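Closing skin after robotic case, suture keeps going everywhere. Tips??

Posted in Theatre & Clinical Skills
Tags: suturing, skin closure, thread handling, registrar

Vasanthi Gowda
Hi all, second year surg trainee, moved over to a hospital with a robot in September so am now getting time on the console. Knots fine. Driving the needle OK, sort of. My problem is the thread. By the third or fourth bite I've got loops lying all over the skin, half of them under an instrument, and I spend longer sorting out spaghetti than sewing. My boss (lovely but quiet) just says "tidy up as you go" and leaves it at that.

Doing most of this on practice skin in the skills room after hours, the Leltano pads, the thicker ones. Interrupted and running, both bad. Timed myself on a running closure and it was 83 minutes for a thing that should take nowhere near that. Embarrassing.

What I've tried already:
shorter thread (ran out before the end, had to start a second one)
longer thread (worse, obviously)
parking the tail off to the left, but it wanders back
going slower. Did go slower. Still a mess

Also I keep fraying it. Grab it with the driver to get it out of the way and then there's a fuzzy bit right where I need to tie.

Is there a system people use? Left hand does what exactly while the right is loading the needle? Everyone's videos online skip this bit or speed it up. Cheers in advance, sorry for the ramble, on a break.

2 replies marked helpful

Raghavendra Varma
Cut it shorter.

Seriously though, most people start too long. For interrupted skin you need way less than you think. And do not grab the thread with the needle driver, it's built to hold steel and it will chew your suture. Use the other hand.

Practice practice practice. You'll get there.

(edit: just saw you said you tried shorter. Try it again but with interrupted, not running. If you run out on a running one then your bites are probably too close together or you're pulling a massive tail on the first knot.)

Vasanthi Gowda
Thanks. Tail on the first knot, yep, guilty. I leave a huge one becuase I'm scared of it slipping.

Nandini Iyengar
Went through exactly this, so here is the long version. Typing between cases so forgive the state of it.

Thread first. Before you put a needle anywhere near skin, take the memory out. Suture comes out of the packet with kinks in it from being wound up and every one of those wants to turn into a loop. Hold both ends, gentle steady pull, wait a couple of seconds, done. Not a yank. If it's monofilament it matters more than with braided. Do this at the table by hand, or get whoever is scrubbed to do it, before it goes to the instruments. I skipped this for months like an idiot.

Length. Interrupted: short, agree with Raghavendra. Running: I lay the thread along the wound and cut a few times the wound length plus enough for the knots. Everyone has their own number. Write yours down once it works.

Then decide where the slack lives. Pick one side and it always lives there. Mine's the far side, away from the bites still to come. After every pull-through, all the spare goes to that side before you reload. Every time, even when it looks fine. That's what your boss means by tidy up as you go I reckon, it isn't a thing you do at the end when it's gone bad.

Pull through in stages. Don't drag the whole length in one long sweep, you lose the needle off out of view and the thread saws through the skin edge. Short pull, regrab, short pull. Pull in line with the way the needle came out. If the skin edge is lifting or puckering you're pulling across it.

Your left hand question, nobody taught me this either so. Left hand has two jobs. One is to lift or steady the edge for the bite. Two is to keep the thread out of the path between bites. It shouldn't be doing both at once. While the right is loading, left goes low with jaws open and just pushes the strand aside, doesn't close on it. Look at where the two instruments are compared to the thread before each bite.
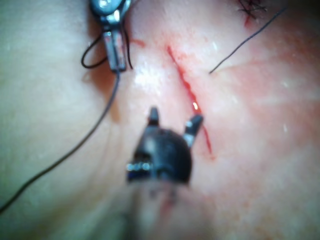

Slack left in the working area is the whole battle, and you fix it by checking between bites and not halfway through one. Before I bring the driver down I ask myself one thing, what's lying between my two hands. In this one it's thread, the black strands are crossing the tissue with the grasper on one side and the needle driver on the other, and that is my cue to stop and clear before anything else happens. Grasper jaws are spread in a V too, which is the position I want for nudging a strand sideways, nothing pinched so nothing frayed. Use the outside of one jaw, sweep it to your slack side, then come back for the edge. If the strand comes back, sweep again and lay a bit more of the length over on that side so its own weight keeps it there.

Fraying. Only ever close on thread you're going to cut off, or for the knot itself. If you have to hold it, hold near the needle end, wide part of the jaws and not the tips. Any fuzzy patch, cut back past it and start fresh, it will snap on the third throw and you'll be crying.

Tail on the first knot. Short tail is safe if the knot is flat and square. Leave just enough to grab. Long tails get sewn into the next bite, ask me how I know.

Drill that helped me most: no needle at all. Draw a line on the pad with a marker, dots either side. Move a length of thread from dot to dot and clear it to the slack side each time. Boring as. Did it for 60 minutes all up over a week and my actual closures got heaps better. Then add the needle back in.

Dont time yourself yet. Timing before you've got the habit just makes you skip the tidying. Last thing, colour. If your pad's dark use a light thread and the other way round. Grulen do a pale pad which is nice with black, easier on the eyes when you're tired.

Vasanthi Gowda
This is gold thank you!! The open jaws thing, I've been closing on it every single time. No wonder. Will try the no-needle drill tonight.

Ineke Declercq
Scrub nurse here not a surgeon so take it or leave it. Agree with Nandini on stretching the suture, ask us, we're happy to do it. And tell us what length you want BEFORE you start, not when you're already at the console waving an instrument at the packet. Also say out loud when a needle goes in and when it comes out, helps the count no end.

Oh and keep the skin damp if it's a real patient, thread drags on a dry surface. Not sure that applies to the pads.

Vasanthi Gowda
Update: did the drill, then a running closure with nearly the same length of thread as before. Two tangles, both on corners, neither needed cutting out. Still slow. Corners are probably another thread (ha) so will post separately if I can't sort it.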